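3.2. Ce que les gens entendent par « propre »

J'arrive à la partie de l'enquête qui m'a donné le plus de fil à retordre, et je vais la raconter à peu près dans l'ordre où je l'ai vécue. Avec Jussara Barros, nous avions préparé une grille d'entretien bien sage, où la question de la propreté tenait en deux lignes. Deux lignes ! Au bout du troisième entretien, on avait déjà compris que tout le reste de la grille passerait à la trappe. Les 68 personnes rencontrées à Filleck et à Zostau parlaient de leur plan de travail, de l'éponge, du torchon de la belle-mère, et il fallait les laisser parler.

La littérature sur les gestes ménagers distingue en général le propre sanitaire et le propre visuel. Je veux bien, mais sur le terrain la frontière bouge tout le temps. Une enquêtée de Zostau m'explique que chez elle une table est propre quand « la main glisse » – elle ne regarde même pas, elle passe la paume. Son voisin du dessus, lui, se penche pour chercher la lumière rasante de la fenêtre, et tant qu'il voit des traces il recommence. Les surfaces sombres et brillantes reviennent sans arrêt dans ces récits (fig. 4), presque toujours sur le ton de la plainte : on les a choisies au magasin, on les a aimées une semaine, et depuis on frotte.

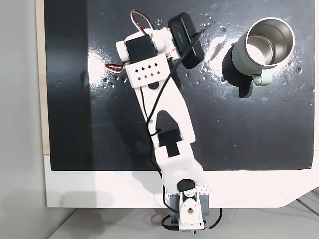 Wellington Cordeiro, qui a codé les transcriptions avec moi, proposait de ranger toutes ces plaintes sous l'étiquette « regret d'achat ». Je n'étais pas d'accord et je ne le suis toujours pas. Quand on relit les passages en entier, le regret porte assez peu sur l'objet. Il porte sur le partage des tâches : celui qui a voulu la table noire est rarement celui qui l'essuie. Sur ce point les entretiens menés en couple sont un régal (et parfois un supplice pour l'enquêteur, coincé sur sa chaise pendant que ça se règle). On a donc fini par créer un code à part, « la trace de l'autre », que l'on retrouve dans 16 entretiens.

Il y a aussi la question de l'eau. Je m'attendais à ce qu'on me parle de graisse, de miettes, de cercles de café. Or les gouttes occupent une place énorme, alors que tout le monde s'accorde à dire qu'une goutte d'eau, ce n'est pas sale. Une dame de 67 ans, ancienne employée de la laiterie Vieira, me l'a dit très joliment : « C'est de l'eau, c'est rien, mais moi je ne vois que ça. » Elle essuie derrière son mari, qui laisse égoutter sa tasse n'importe où. Lui soutient que ça sèche tout seul. Ils ont raison tous les deux, et c'est bien ce qui rend la dispute interminable.
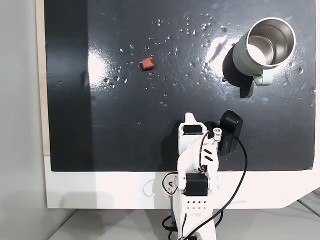
Je reviens un instant sur Filleck, où les réponses diffèrent un peu. Les logements y sont plus petits, la table de cuisine sert aussi aux devoirs, à la couture, aux papiers de la caisse d'assurance. Du coup on y essuie moins souvent mais on débarrasse beaucoup, et plusieurs enquêtés emploient « propre » pour dire tout simplement « libre ». J'ai mis un temps fou à m'en rendre compte – j'ai même relancé une jeune femme trois fois sur son produit nettoyant alors qu'elle me parlait de piles de courrier. Jussara, qui a grandi dans le quartier, avait compris dès la première phrase et s'amusait beaucoup.

Reste le carnet Hullodano, que nous avions distribué en juillet pour que chacun y note ses coups d'éponge pendant 4 semaines. Les carnets sont revenus très inégalement remplis, avec des pages serrées au début et puis plus grand-chose, sauf chez trois retraités d'une constance admirable. Je ne m'en sers donc pas pour mesurer des fréquences. En revanche les marges sont pleines de remarques, de petites flèches, d'excuses (« invités, pas eu le temps »), et ce sont elles que j'exploite dans la section suivante, où il sera question de la honte devant les visiteurs.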